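Talking Secondhand Coats With Graciela Domínguez

I got to Redo a little before nine in the morning and Graciela was already on the floor with a coat turned inside out across her knees, so that's pretty much how we did the whole interview. She sat, I sat, the coat stayed put. If you've ever walked down the hill in Eltgate you've passed her window (it's the one with the green wool cape that she won't sell, don't even ask, I asked).

Redo buys old winter coats, fixes them and sells them again. She's been doing it for 4 years, first out of her sister's spare bedroom and now in this place, which used to be a bike shop and still smells a tiny bit like rubber when the heat comes on.

"I never wanted a store," she told me. "I wanted a coat! I couldn't find one that fit me in the shoulders, so I bought a big ugly one and took it apart. Then my neighbor wanted one. Then her boss wanted one."

I wanted to know where they all come from. Estate sales, mostly, and a guy named Jabari Kinyua who drives out to the small towns past Morsy and calls her from the road. They've never really talked about anything but coats, she says.

"Jabari will call and just say, 'Camel, full length, moth in the left sleeve.' No hello. I love it. I say yes or no and he hangs up."

Moths, by the way! I had so many moth questions. I lost a sweater last winter that I'm still upset over. Graciela puts every wool piece that comes in into a chest freezer, sealed in a bag, before it goes anywhere near the others. Then it thaws, then it goes back in again. She brushes the seams hard, under the collar most of all, and only after that will she let it hang on the rack.

"People buy the cedar blocks and think they're done," she said. "Cedar smells nice. I have cedar. But brush your coat, please. Take it outside and brush it." 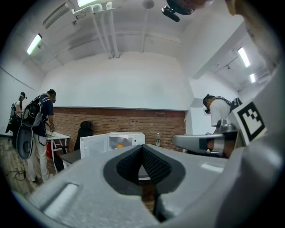

What should you look at first when you're buying a used coat?

The lining, according to Graciela, and the armholes in particular. A torn lining at the armhole usually means the coat was too tight for the person who wore it, and the wool along that seam may be stretched too. Buttons you can forget about, because you can change those in an evening.

She made me try this on my own coat, which I'd been pretty proud of up to then. There was a hole. She put two fingers through it and wiggled them at me.

Most of the lining work goes to Nurhan Işık, who was a bridal seamstress for years and came over when the bridal place closed. Nurhan didn't want to be interviewed but she did call out a correction from the back when Graciela got the name of a stitch wrong, and then another one when I repeated it wrong. (It's a fell stitch. I have it written on my hand.)

I asked what the hardest job has been, and both of them groaned. It was a man's overcoat, belonging to a customer named Oğuzhan Ersoy, and it had been his grandfather's. He wanted it to fit him and he is, in Graciela's words, "half a grandfather wide." They had to move the pockets. Moving pockets on a heavy overcoat is apparently something you agree to once.

"It took us 3 tries to get the left one level," she said. "I dreamed about that pocket. But then he came in and put his hands in them and just stood there, and I thought, okay, fine, I'd do it again. Nurhan says she would not."

"I would not," said Nurhan, from the back.

We got onto money, which I never know how to bring up, but she was very open with it. The rent went up in October and she had to find $2,370 she didn't have for the first month. She sold her own car coat and a fur-collared thing she'd been saving, and she raised the price of relining, which she'd been putting off forever. She was sure people would yell at her. One person did, and he came back later with 2 jackets.

I also had to ask about the cape in the window. It came from Yiğit Akgül, who had the shop when it was bikes, and who found it in the attic when he was clearing out. He left it on a hook for her with a note that said it was probably hers now. She's had plenty of offers. The clasp is broken and she hasn't fixed it, and when I asked why not she held up the coat in her lap and pointed at the pile behind her.

My lining is getting done at the end of the month. I picked a dark red one, and Nurhan approved of it, or at least she nodded.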